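Residents' Board > Shared Facilities > Washrooms

Topic: Counter arrangement in the refitted washroom, second floor

Raquel Antunes wrote:
Good morning to all members. The refit of the second-floor washroom at Skornine House has been complete since March, and the facilities group has been asked to propose a standard arrangement for the vanity counter. Members are invited to comment on the draft before it is posted on the door. The questions before us are where the toothpaste should be kept, whether decorative items should remain beside the faucet, and whether towels should hang near the vanity. Pictures follow.
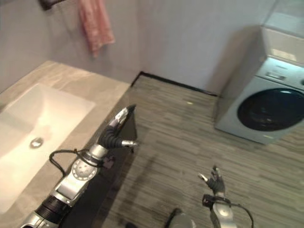
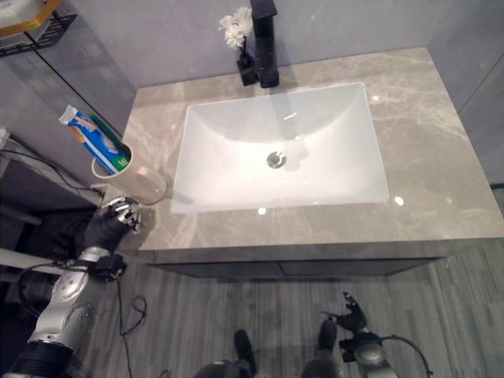
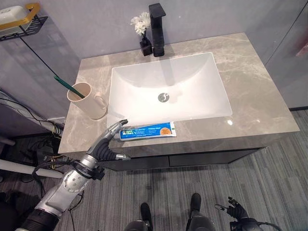
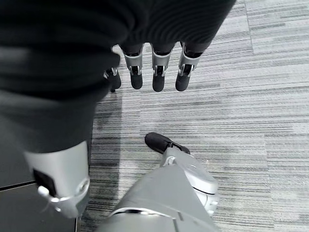 Second-floor washroom. The second and third pictures show the faucet and the flowers.

The draft reads as follows. One cup per counter, placed at the left. Toothbrush and toothpaste to stand in the cup when not in use. One vase, no larger than the present one. Nothing to be left on the front edge.

Birgit Kröger wrote:
Thank you for circulating the draft. I support the first and last points without reservation. In the third picture the toothpaste is lying along the front edge of the counter, just below the sink, and I consider this the least suitable place for it. A sleeve will carry it to the floor. The left corner is out of the way and should be the designated place.

Kilian Riedl wrote:
I must respectfully disagree with keeping the toothpaste in the cup. It leans, as the second picture shows, and a full tube makes a light cup unstable. I would prefer a shallow tray. Belance sells one that is 8 inches long and would fit between the cup and the basin.

Birgit Kröger wrote:
A tray on marble collects water underneath and leaves a ring. We had precisely this difficulty on the first floor with the Yammine soap dishes, and 5 of them were withdrawn. I would ask that the matter not be reopened.

Ottilie Kaufmann wrote:
With regard to the vase, I request that it be kept. It is small, it is black like the faucet, and it stands well back on the counter. The white flowers relieve what is otherwise a very gray room. I am prepared to dust them.

Béla Csizmadia wrote:
I have no objection to the flowers. My concern is wiping down behind the faucet, where hard water leaves marks on a matte black finish. The cleaning schedule allows 20 minutes per washroom, and each item that must be lifted takes from that time. Could the vase be moved to the wire shelf on the wall?

Ottilie Kaufmann wrote:
The shelf is already in use, and I would not wish to crowd it. Lifting one vase is a matter of seconds — I cannot agree that it affects the schedule.

Kilian Riedl wrote:
May I ask about the towel? The pink one hangs close to the vanity, and its lower end stops a little above the level of the counter. I find this convenient. The draft does not mention it.

Raquel Antunes wrote:
The omission was mine. I propose that one hand towel remain on the bar and that bath towels be taken back to the rooms. The wording will be added.

Béla Csizmadia wrote:
Agreed on the towel. Please also state that only a soft cloth may be used on the marble. The Skisesum powder in the supply closet is intended for floor tile and should stay there.

Raquel Antunes wrote:
Noted. The vase will remain for the present. On the toothpaste, opinion is still divided between the cup and the tray, and I will keep that line open. Further comments may be left in this topic until 8 p.m. tomorrow.

Kilian Riedl wrote:
I will bring a tray down this evening so that members may try it.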